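Maintenance thread for the hand-held grippers on the Skora units. Same four jobs each time, done every 1000 grasps or when the grip starts to creep, whichever comes first.

1/ Power down the logger before touching the fingers. The encoder holds its last value, and if you move the linkage with it live you will spend the evening chasing an offset.

2/ Pads. The blue textured strips on the inner edges take all the wear. Wipe with a damp lint-free cloth, no solvent. Replace both at once. A new strip facing an old one pulls soft items over to one side.

3/ Pivot screws. Snug, then back off an eighth of a turn. The finger should swing under its own weight. Threadlock on the threads only, never on the head or the washer face.
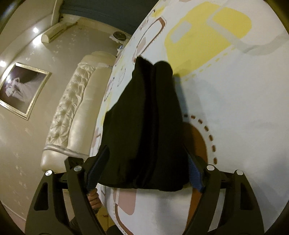 4/ Cloth is the test I trust after a pad change. Rigid blocks hide a bad strip. Pinch, lift, hold for a count of 8, release. If the fabric slides during the hold, reseat the strip and go again.

5/ Opening width. Ours should read 156 at full open on the Hummont scale. Anything lower usually means lint in the linkage. Duvets are terrible for this. Tweezers first, then a soft brush.

6/ Check the lens last, after the brushing. Dust on it looks like a calibration fault in the Prisar viewer and I have recalibrated twice for no reason.

7/ Log the pad batch and the grasp count in the same entry. The old Chornovol sheet kept them apart and we could never match wear to batch.

8/ Still open: the left strip lifts at its lower end before the right one does. Trying a longer cure time on the adhesive in June.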